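Keep the Old Street Names

When the town of Lurnbridge rebuilt the lower end of Foundry Street, the new blue signs went up with a different name on them. The block from the creek to the rail crossing is now Rilleo Way, after the development company that put in the apartments. Some people asked about it at the time. Most of us saw it the first day we drove down there and found the sign already bolted to the pole.

I have no complaint about the apartments. The lot had been fenced off for years and weeds were growing through the loading dock. People live there now, and the bakery on the corner stays open past noon. My complaint is with the sign.

Foundry Street was called that for a plain reason. There was a foundry on it. The Rennie works made stove parts and later manhole covers, and if you look down when you cross Main you can still read RENNIE on the iron in two places. My grandfather worked there for a while before he went over to the creamery. He didn't like it much, and he never said anything about it that would fit on a plaque. But he called the street Foundry, and so did everybody who bought shoes or got a haircut down there, and the name held on long after the furnace was cold.

A street name is one of the few pieces of local history that people use without trying. You don't have to visit a museum or read a book. You write it on an envelope. A child asks why it's called Foundry Street, and somebody in the car has to come up with an answer. The answer may be partly wrong, but the question has been asked. I can't imagine what a child would ask about Rilleo Way.

The town's position, as I understand it from the minutes, is that the old name remains in use on the upper end, so nothing has been lost. I don't find that convincing. The foundry wasn't on the upper end. The upper end was houses and a feed store. We have kept the name on the part of the street where it means the least and taken it off the ground where the building stood.

There is also the trouble of finding anything. Last April I spent a good part of an afternoon at the county records office with a deed that gave the property as "the third lot below Creek on the east side of Foundry." Ten years ago anybody could have walked to it. Now you need the old map and the new map side by side, and the old map is kept in a drawer you have to ask for.

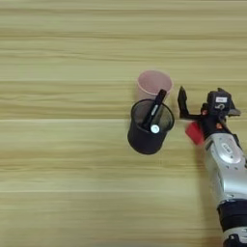
Phyllis Hebden taught fourth grade in Lurnbridge and used to take her class on a walk through the older part of town every spring. She had them write down each street name and then find out where it came from. Some were easy, like Mill and Church. Others took work. Disadance Lane was the one they all wanted to solve, and as far as I know no class ever did. One theory had it as a family name misspelled by a surveyor. Another had something to do with a dance hall that was shut down. Phyllis told me she didn't care which was right. She wanted them to knock on doors and ask, and they did.

I went on that walk. I was nine, and I got Tannery Row, which smelled fine by then. A man on the porch at the end of the row told me his mother had kept her windows shut all summer on account of the hides. I have forgotten nearly everything else I was taught that year, but I remember the windows.

I know the argument on the other side. Towns have always changed their street names. Foundry Street itself was Creek Road before the works came, and I suppose there was somebody in those days who went on calling it Creek Road and was tiresome about it. Gobnait Conneely made this point to me at the library, and she has read more of the old town books than I have. She counted 7 streets that were renamed in the decade after the railroad came through. Her view is that Rilleo Way will be history too if we wait long enough.

She may be right about that. But most of the renamings she found were made because something on the street had changed and people had already started calling it something else. The name on the map followed the name in use. With Rilleo Way it went in the other direction. It was part of an agreement, and it is on page 55 of a packet that most residents had no reason to open.

There are names that ought to go. If a street honors a man who did real harm, the people who live on it should be able to say so and have it changed, after a hearing with proper notice. I would support that. I'd only ask that the old name be written down somewhere a person could find it.

What I would like from the town is modest. Put "Foundry Street" back as a second line on the two signs at the creek and the crossing. Other places do this with a smaller brown sign under the main one, and the mail gets delivered all the same. Then write a rule that an existing street name can't be changed as part of a building agreement. If a developer lays out a new street on open ground, let the developer name it. That seems fair to me, and they usually pick a tree.

The hearing on the sign ordinance is set for July 2, 2021, at 6 in the evening, in the upstairs room at the town hall. Comments can be handed in at the clerk's window beforehand by anyone who can't manage the stairs. I plan to bring a copy of the old map and a rubbing from one of the manhole covers, and I will be asking for the brown signs.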